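Bench Gear > Reviews > Cable management

Skiteck tie kit, two-arm cell
2 min read

I bought the Skiteck kit in July because the cables on our two-arm cell kept snagging at the wrist. You get 40 ties and a little flush cutter for 98 dollars, so no, it isn't cheap! But the ties grip without pinching, and I can redo an arm before lunch. Leave more slack at the elbow than you think (I didn't, the first time). The cutter is junk, use your own.

Purple cable on both arms, phone in the middle: 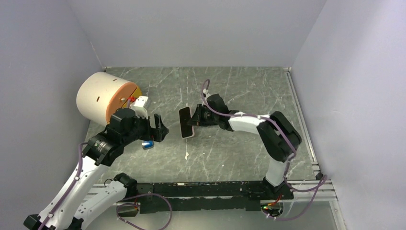
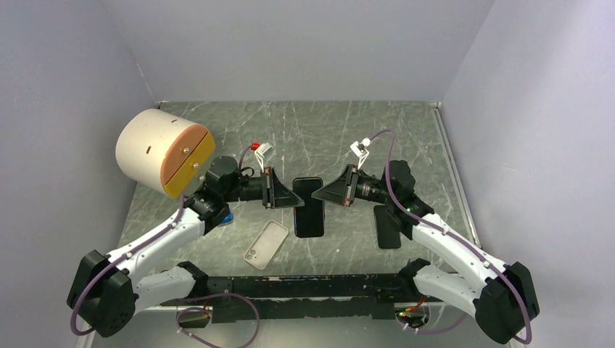

Lucian Roman: Ours held up fine on the long links, but I swap the ones near the wrist every 1000 cycles. Did you try the wider ties?

Contact | © Graltham | Back to top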